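About Skomov

Skomov is an independent test bench for grippers, arms, cameras and controllers. We were set up in Plerkau by Ihor Stelmakh, a controls engineer, after several years of choosing end effectors from data sheets and replacing them on site. We do not sell hardware and we take no commission from those who do. Clients pay for bench time and receive the full log.

What we test

Most of our work is side-by-side comparison. A client names two or more parts, and we run them through the same pick list with the same arm, controller settings and start positions. The current list has 140 picks. It is built on ordinary goods with awkward shapes – toolboxes, open bins, bottles, trays – and we keep the same items in use for the whole of a comparison. Between runs they go back to marked poses.

Every trial is recorded from the wrist and from a fixed position beside the bench. The wrist view is used to judge approach and finger alignment. The fixed view is used to judge clearance and to settle disputes about contact.
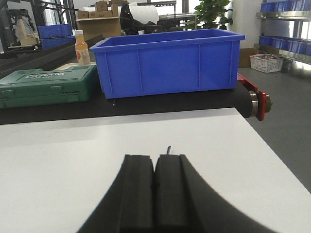 Wrist camera view past the gripper fingers to the conveyor, with bin and toolbox.

Finger geometry is the variable clients ask about most. Our longest series so far compared 6 finger sets for Hrytsenko, a parts distributor, and ran to 1,507 logged picks. A failed pick is logged under one of four codes: missed, slipped, collided or timed out. We do not merge codes in the report, and a retry counts as a new pick.

Cameras are compared on the same layout. Exposure is fixed before the first run and left alone. Window light changes during the day, so each camera gets a morning block and an afternoon block.

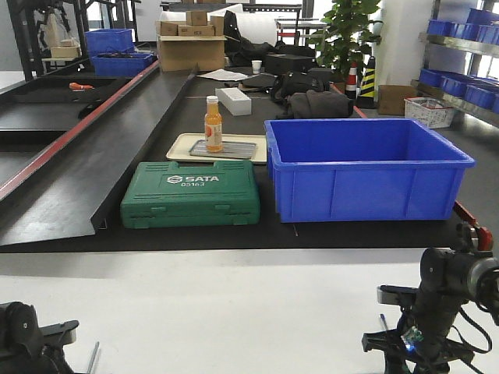

Controller trials take longer. Cidar, our in-house logging tool, stamps joint data and video against one clock, with a measured offset of around 159 microseconds between channels. It was rewritten last July and is supplied to clients with their data.

Working with us

Send the part numbers, the mounting drawing and the payload range. We reply with a test plan and a fixed price. Clients may attend any run – safety briefing required. Reports are released to the client only.

Page last revised March 2024.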